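Call for participants: two weeks with a kitchen counter organizer

Kuvdale is looking for 13 households to live with a wooden drawer organizer on the kitchen counter and tell us whether it earns the space. I run these home trials, and I'll say up front that I have doubts. Most products sold to tidy a kitchen give you one more thing to wipe around.

The maker, Fukell, says its Rellus organizer "gives you back your counter." We have been asked to check that claim with people who cook, own too many small appliances, and don't plan to buy new jars to match.

A counter with a toaster, a few canisters and a cutting board on it is what we want. Please don't clear yours before you apply.
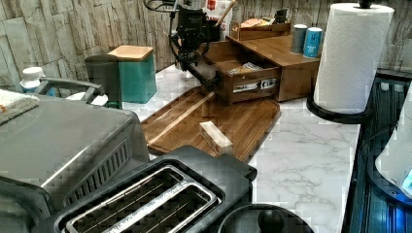
Do I have to get rid of anything to take part?
Nothing leaves your kitchen unless you decide it should. Keep the toaster, keep the coffee cans, keep the drawer full of takeout menus.

What you would do
Set up the organizer wherever you think it fits. Use it for two weeks. Fill in a short log each evening, which takes less time than making toast. At the end, we call you and ask what ended up in it, what never went back, and whether you would pay for one with your own money.

I'm most curious about the compartments. Our last trial had dividers too, and the tidy plan people drew up on the first night rarely made it to the second week. Tea is the usual exception. Tea bags stand up nicely in a narrow slot and tend to stay there, while the big compartment next door collects half a bag of chips and whatever else was in somebody's hand.
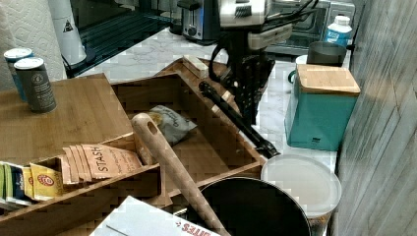 Who can apply
You live in or near Rankin, cook at home most nights, and have at least 80 centimeters of counter between the sink and the wall. Renters are welcome. If you have worked for a housewares company, please sit this one out.

What you get
A $600 payment when the final call is done. Payment doesn't depend on liking the product, and I will be suspicious if every one of you does. The organizer goes back to us.

How to apply
Write to Wilma Tosh at the Kuvdale trials desk by 7th June. Tell us who lives with you and what sits on your counter right now. A plain list is fine. We won't be reading cover letters.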